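Rawiri Tamihana had already put the kettle on when I got to the Surska workshop, and he kept getting up to check on it, so our first half hour went by in pieces. He has spent most of his working life around machines that pick things up, first at a packing plant in Zarholm and now with a small group trying to teach them kitchen chores. I asked whether a machine could clear my table yet.

"Your table, no," he said, and laughed. "A table, on a good afternoon, yes. People hear that and think I'm being modest, but those really are different jobs."

He likes to talk about bowls. A bowl looks simple to anyone who has been picking them up since they were three, he told me, but the wall curves away from you, and if the fingers come in a little high they slide off the rim. His group has gathered 1014 recordings of people doing small tabletop jobs with a pair of hand-held gripper fingers, and by his own tally 491 of those involve a bowl or a tub of one kind or another.
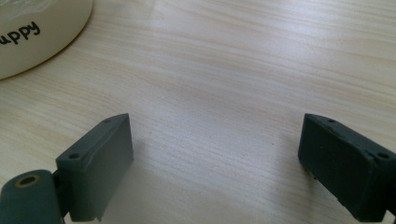 "You learn how much your own hand forgives," he went on. "I reach for a cup while I'm talking to you and I'm off by an inch, and my fingers just sort it out. Two stiff fingers won't do that for you. You have to arrive properly."

I wondered about shops, where I'd assumed things were further along. He agreed, up to a point. At Enriquez, a housewares store where he helped with a trial last May, the machine could straighten a shelf of boxes for most of a morning. Then a customer put a scarf down among them, and the whole thing stopped and waited for a person — "very politely," he said.

So what would he trust one with at home? He thought for a while, and poured the tea. Wiping a bare counter, probably. Moving tubs from one end of a table to the other. Laundry he waved away altogether, and he wouldn't let one near his mother's good plates.

His group's next project, Nutimon, aims for some 3000 recordings, most of them made in ordinary kitchens with the usual clutter left where it was. He expects it to be slow going, and he seemed quite cheerful about that. When I left he was washing our cups by hand.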